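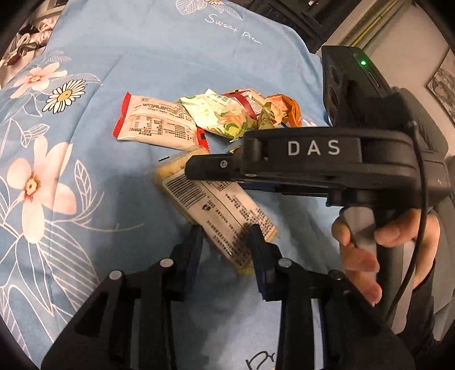
**T. Hedegaard**

Ticket: arrival message gives the wrong door code for some rooms
Property: Brevby, Meltport
System: Nivero bookings and guest messages
Priority: high, then normal, now closed

**First report**

Hello support! First of all, we love the new arrival messages. Guests reply to them, they find the side gate, and the phone at reception has gone wonderfully quiet in the evenings. So please read all this as coming from someone who wants to keep using them.

The trouble is the door codes. Last night a couple in the Garden Room couldn't get in, and I came down in my slippers to let them through. Their message said the code was 800. Our keypads want four digits, and the code on my sheet was 0800. The same thing happened in the Boathouse Room on Thursday (message said 700, should have been 0700), but I put that one down to my own typing and changed it by hand.

What I've checked so far:

- The booking itself is right: dates, room, number of guests, breakfast.
- The keypad takes 0800 first time, every time. New batteries in March.
- The message goes out at the correct hour, so the timer is working.
- I opened the guest's message on my own phone and on the office computer. Both show 800.

Both codes have been changed now, so no harm in writing them here.

**Reply from Nivero support, pasted in so it's all in one place**

> Thanks for the clear report. Please could you tell us whether the code is typed into the message template or pulled in from the room record? If it's pulled in, please send a preview from a room that works and one that doesn't.

**My answer**

Pulled in from the room record. I never type codes into the template, as I'd forget to change them.

I ran previews for all our rooms over a pot of tea and there's a pattern! It goes wrong in 3 rooms: Garden, Boathouse and the little single on the half landing. All of them have a code starting with zero. Every other room starts with something else and comes out perfectly. The single is the one I hadn't spotted, because it's been let to the same long-stay guest who knows the code by heart.

So the zero at the front is getting dropped somewhere between the room record and the message. I tried these:

1. Saved the room record again. No change.
2. Put a space before the zero. The record wouldn't save and gave me "Please enter a number".
3. Put an apostrophe before it, which is what I do in spreadsheets. Same complaint.
4. Gave the single a new code starting with 5. Came through beautifully.

Number 4 means I have a way round it tonight — I'll give Garden and Boathouse new codes before check-in and no one will be left on the doorstep. I'd still like it put right, though, as the keypads pick a random code when we reset them and zeros will come round again.

**Reply from Nivero support**

> Number 2 is very helpful. It sounds as if the "Door code" field was set up as a number field, and number fields don't keep a zero at the front. Please go to Settings, then Room details, then Door code, and look at "Field type". If it says Number, change it to Text and save. You'll need to enter the codes again afterwards.

**My answer**

It said Number! I made that field myself when we moved over from the old booking system, and I remember thinking "well, it's a number" and feeling very organised.

Changed it to Text, which cleared the field for every room, as you warned. Typed them all back in from the sheet. Set the single to a test code with a zero in front and ran the preview: all four digits there, zero included. Lovely.

One thing still odd. The message that's already queued for tomorrow's arrival in Boathouse shows a blank where the code should be. New messages are fine.

**Reply from Nivero support**

> Queued messages keep a copy of the details from when they were made. Open the booking, choose Messages, then "Rebuild". You'll only need to do this for arrivals already in the queue.

**Last update**

Rebuilt everything in the queue, read each one through, and sent one to myself to be sure. All correct. Then I walked round with the phone in my hand and tried every door from the messages alone, exactly as a guest would. Every one opened, even the half landing (knocked first!).

Two small wishes while I'm here:

- A line of help text beside "Field type" saying that codes and phone numbers should be Text. It would have saved me the slippers.
- A "Rebuild all" button. Doing it booking by booking is fine for a house our size but must be a slog for a big hotel.

I've added the field type to our own notes in the office, under keypads, with the steps for rebuilding. Garden Room guests were very sweet about it and have asked for the same room in the autumn.

Happy for you to close this. Thank you, that was quick and really clear!

Status: closed, fixed by change of field type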